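Grollent reunion tour - are the fan club presale codes any good if I missed the July signup?

Posted by Paula Văduva in Celebrity & Music Fans

I joined the Grollent fan club in August because I only heard about the reunion shows after the interview where the singer and the drummer made up on air. The club page says members get a presale code, but then there is a line lower down saying codes go to "members in good standing as of July." I paid the full year. My account says active and my badge says Gold, but I have no code in my email and nothing in the spam folder either.

The presale for the Flidberg show opens at 10 in the morning and I would like to know before then if I have any chance. Flidberg only holds 900 people, so I am not expecting much to be left for the general sale. I wrote to the club through the contact form and got the automatic reply. Does anyone know if they send codes to late members, or if there is a second round? Also, is the code good for one ticket or two? My sister wants to come and she is not a member.

Teodor Anghel

I have been in the club since the second album and went through this with the last tour before they split. The July date is real. They pull the member list once and send it to the ticket company, and anybody who joined later is not on it. The Gold badge only means you paid. It has nothing to do with the presale.

There was a second round last time though. It went out the evening before the general sale, to everyone with an active account, and it was for whatever the first group had not bought. It was not announced anywhere. Check that your email in the club profile is the same one you use for the ticket account, because the code is tied to it. Mine was different and it took them most of a day to fix.

One code was good for 2 tickets, and the second person did not have to be a member. You did have to walk in together. They checked the name on the first ticket at the door and waved the other one through.

For the contact form, pick "Billing" as the topic even if it is not a billing matter. "Tour and Tickets" gets the automatic reply and then nothing for a week. I would say in the first line that you paid before the tour dates were posted, if that is the case.

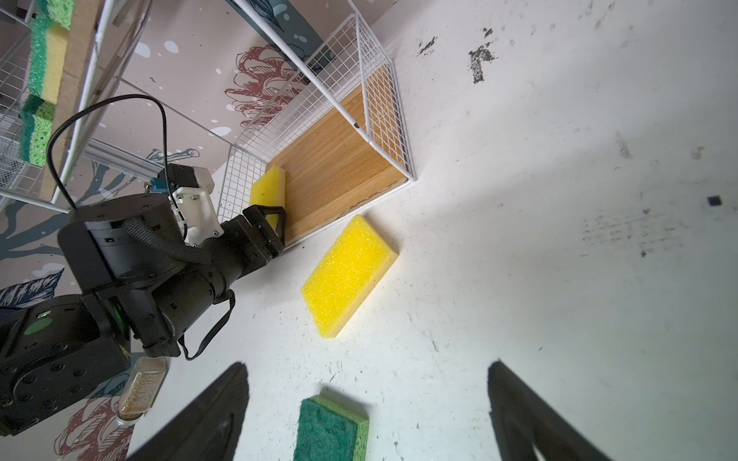 If the second round does not come through, the Flidberg box office keeps 46 seats back for walk-up sales on most shows. I got in that way once. The line started before lunch and it is on the sunny side of the building, so bring water. Do not buy from the people standing out front. A friend of mine paid triple for a ticket that had already been scanned.

grestine_fan

no codes for late members, I asked. they said join earlier next time. you could try the Grestine show instead, the hall there is bigger (around 1,000 I think) and it did not sell out when they played it before. the sound is worse in the balcony but you can see fine. also they always come out the side door afterward and the drummer signs things, he was really nice to my mom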